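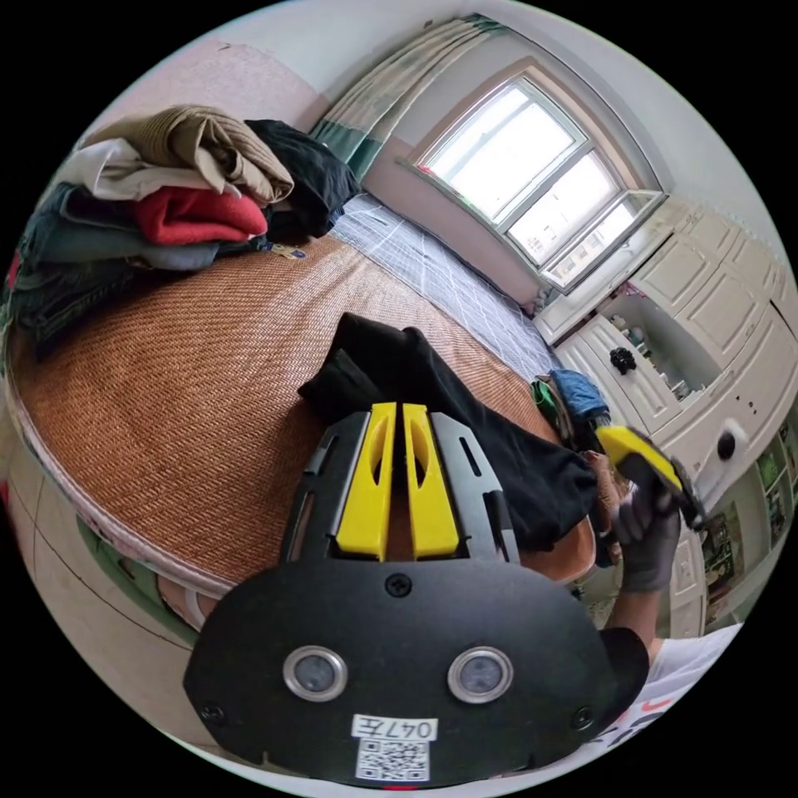
pekotdale278
Folding on a rattan mat: do you leave it on the bed or strip back to the sheet? Mine snags knitwear.

Lillberg
Leave it. Firmer than a mattress, so creases stay straight. Denim at the bottom of the pile, cord on top. 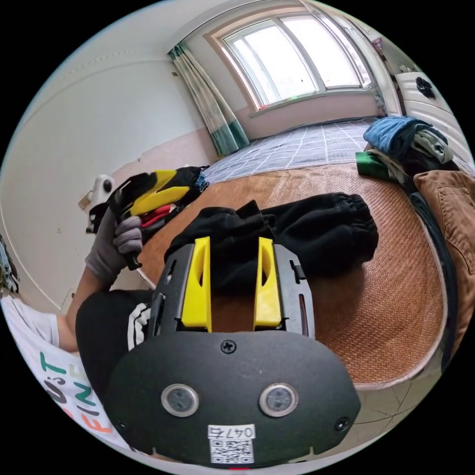 Black garment still to fold, jacket far right

closley_213
Disagree – cord marks under weight, but jackets should hang. There's a wardrobe by the window.

Lillberg
Canvas folds fine. Roughly 2 folds.

pekotdale278
Sheet for knits, then. Mat for the rest.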